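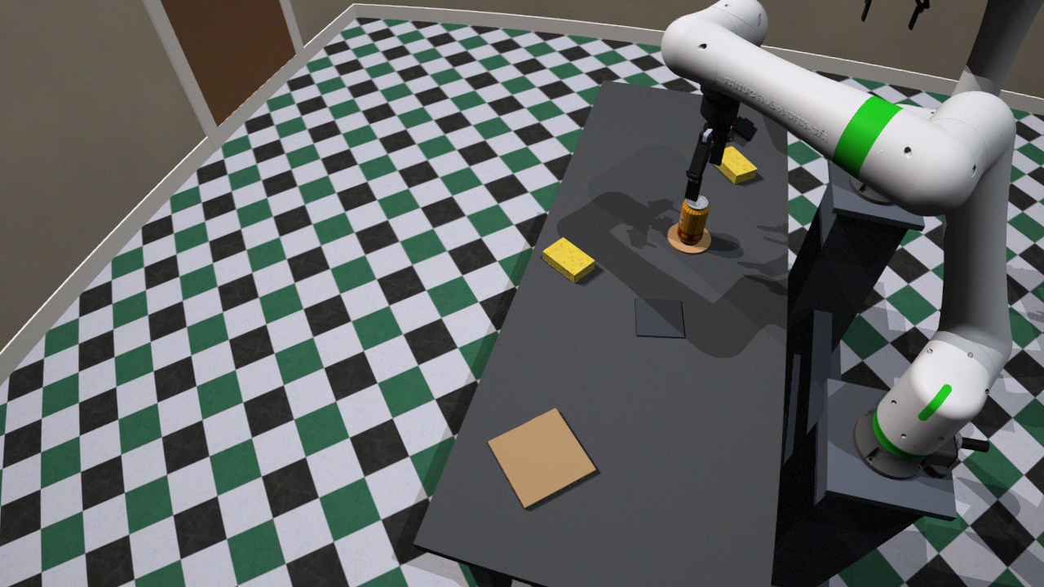

Ticket: Neltitz sim, can-on-coaster task, episodes thrown out at save
Opened 19/05/2018, status: open

Okay, so I'm back with more on the saving problem in Neltitz. I've been collecting examples for the can task all morning and the success checker keeps rejecting runs that look fine to me. The goal is simple: can ends up standing on the round cork coaster, gripper lets go, arm backs off. I paused one with the fingers still closed around the top of the can and the can standing on the cork, and the checker had "placed" as false right then. Fair enough, it wants the release too. But then I opened the gripper, backed the arm away, gave it plenty of time, and it still said false!

Out of 31 runs I drove by hand, 18 got tossed. I watched the replays for all of them (yes, all of them) and the can was upright on the coaster at the end in every single one.

What I tried so far:

Restarted Neltitz and reloaded the layout from scratch. Same thing.

Turned off the random placement for the sponges and the cardboard square, in case the checker was picking up the wrong flat thing as the target. No change, so I turned it back on.

Raised the episode limit to 2000 steps. I thought maybe I was just slow. Nope, I'm slow but not that slow.

Loosened the height tolerance on the checker — this one helped! I reran 2 of the rejected episodes through it and both passed. So my guess is it still measures from the tabletop and forgets the coaster has some thickness. The old layout from December had no coaster at all, and I think the number was copied over from there.

I don't want to leave the tolerance loose, though. With it wide open I'm worried a can that's still hanging a little above the cork would count as placed, and then the Maglaya training run learns to drop things.

Could someone on the Pisau side check which surface the height is taken from? I've kept the rejected episodes in the holding folder, so please don't clear it yet. I'll keep driving new ones in the meantime and save everything with the checker off.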